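Robot teaching by demonstration

Teaching by demonstration (also programming by demonstration, imitation teaching, or in shop talk just "showing it") is a group of methods for giving a robot a task by having a person do the task, either with the robot's own arm or with something that stands in for it. The recorded motion is then replayed, cleaned up, or used to train a control policy. Contrast with writing out positions and commands line by line.

Contents
1 Methods
2 Recording
3 Hand-held grippers
4 Household tasks
5 Problems
6 See also

Methods

Three main families, with a lot of overlap.

Kinesthetic teaching. The operator takes hold of the arm and moves it. Joints are set loose or made light by gravity compensation. Good feel for contact, bad for anything needing two arms at once, as one person runs out of hands. Heavy arms tiring to guide.

Teleoperation. Operator is apart from the robot, same room or another building. Controls may be a joystick, a VR controller, or a small leader arm whose joints are copied by the larger follower. The Yeoman leader arm, built at Neleston, has 7 joints and no motors; later units added a light spring at the wrist. Delay is the usual complaint.

Hand-held devices. No robot present at all. The person carries a gripper with a camera on it and does the job in an ordinary room. Cheap, quick to set up, easy to take into homes.

Recording

A single run through the task is called a demonstration or episode. What gets stored depends on the setup: joint angles, gripper opening, camera video, sometimes force. With hand-held tools the path of the gripper through space has to be worked out afterward from the video and motion sensors, and episodes where tracking is lost are usualy dropped.

How many episodes are needed — no fixed answer. A simple replay needs one. Learned policies want many more, with the objects moved between runs. The Stanumby set, put together in February, holds 103 episodes of one pick-and-place job across 11 rooms. Kenneth Crichton, who ran the recording, kept failed grasps in a separate folder and later put 20 of them back in as examples of recovery.

Hand-held grippers

Typically two fingers, trigger worked, camera mounted behind or above and looking out over the fingertips. Wide lenses are common so that the fingers and the surroundings both stay in view; straight lines bend toward the edges as a result. Many are left uncorrected before training. Fingers are often the same part as on the robot, so that a grip learned by hand carries over. Open, strutted fingers give a little under load and wrap the object. Soft pads on the inner face help with slick items, less so with foam and cloth, which deform anyway.

Operators are told to move slower than feels natural and keep the free hand out of the way unless the task calls for it. Two-handed work with only one gripper is a gray area: the bare hand shows up in the video but its motion is not recorded as an action, so a policy can't copy it directly.

Household tasks

Tidying, sorting, wiping, folding, handing things over. Done on beds, couches, counters, floors.
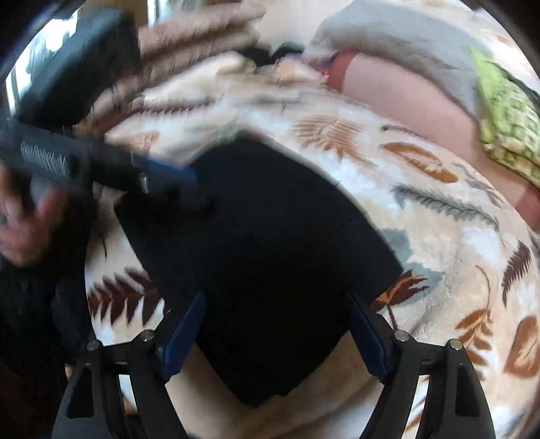 Soft furnishings are harder than tabletops. The surface sinks, items roll into folds, and a gripper coming in low will catch the fabric. Zadport's operator notes say to approach from above where possible and to stop a run if the cover gets dragged. Patterned fabric can help the tracking, plain sheets are worse — not enough detail to lock on to. Dark matte objects are a seperate problem, with few visible features and soft edges that depth methods tend to miss.

Problems

Demonstrators differ. Two people doing the same job will pick different grips and a policy trained on both may hesitate between them. Speed is another, also reach: a person can carry a hand-held gripper to places the arm can't get to. Such episodes have to be filtered or the robot base moved. Large objects near the lens hide the rest of the workspace, a second camera fixes some of this at the cost of syncing.

See also

Teach pendant
Leader-follower control
Imitation learning
Gravity compensation

Last edited May 2, 2024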